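Contact Force Faults in a Simulated Two-Arm Plate Transfer Task

June 2018, by Kirsten Nørgaard

Reading time: 4 minutes

1. Background

The project was set up to test a plate transfer task in simulation before any work on the Falteck cell in the Enstead lab. Two arms stand on either side of a counter. The right arm carries a gripper and has to pick up a small food item from one plate and set it down on another. The left arm carries a hand with fingers and keeps clear until the second half of the task.

The first full batch was 1000 episodes. The controller was the one handed over from the previous group, with no changes except new joint limits. A run counted as a success if the item ended on the target plate and neither plate had left the counter.

By that rule the batch looked good: 876 episodes passed. The fault described in this report was found inside those 876, which is why it was missed for so long.

2. The fault

The simulator writes a contact log for each episode, but the scoring script never read it. When the log was finally plotted, 212 of the passed episodes showed a downward force between gripper and plate far above the set limit. In most of them the force rose within a few time steps of first contact and stayed high until the lift phase began.

On a real plate this would mean a crack, or a safety stop on the arm. In the simulator the plate is a rigid body on a rigid counter, so nothing breaks and the episode goes on. The item gets picked up and the run is marked as passed.

A second effect showed up in a smaller group of runs. The tip of the gripper sank slightly into the plate surface, and the solver then pushed it out again with a large correction. The plate jumped sideways. If it came to rest on the counter, the run still passed.

3. Search for the cause

The first guess was the contact stiffness of the plates. Lowering it made the force peaks smaller but increased the depth of overlap, so the fault was only moved from one column of the log to another. The change was reverted.

The second guess was the time step. Halving it doubled the run time and removed few of the peaks.

The third check was the target height for the grasp, and this was where the error lay. The controller took the height of the item from the center of its bounding box and subtracted a fixed offset. The offset had been tuned on the Pindberg block set, where every object is a tall cube. For a flat item the same offset places the target below the plate surface. The arm did what it was told and kept driving down toward a point it could not reach.

The position controller made this worse. Its integral term had no cap during contact, so the longer the tip was blocked, the harder it pushed. I had assumed that the force limit in the settings file would stop this. That limit is read only by the hardware driver and has no effect in simulation — a fact stated in the driver notes, which I had not read at that point.

4. Changes made

The fixed offset was replaced by a value worked out from the height of each object. The lowest allowed target is now the plate surface plus a small margin.

The integral term is frozen once contact is detected and reset when the tip is clear.

The force limit was copied into the simulator as a stop condition. An episode that goes over the limit now ends at once and is scored as a failure, whatever happens to the item.

The scoring script reads the contact log.

5. Results after the changes

The batch was repeated with the same starting positions. Force stops occurred in 53 episodes. Most of these came from runs where the item lay close to the raised rim and one side of the gripper met the rim on the way down. The new height rule does not cover this case. It treats the plate as flat, and the rim is not part of the model it uses.

A fix for the rim was tried with a sloped approach path, but the path brought the two wrists too close together in some layouts. It was left out of the final version.

6. Remaining work

The rim case has to be solved before the code is moved to the cell. Skov has the spare force sensor, and it should be mounted by September so that the simulated limit can be compared with a measured one.

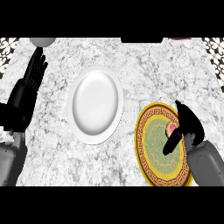
Until that comparison is done, the limit in the simulator should be treated as a placeholder. It was taken from the arm settings and says little about what a plate can stand. The old batch results have been kept in the project folder under their original name, with a note that the pass count was produced without the contact log and should not be quoted.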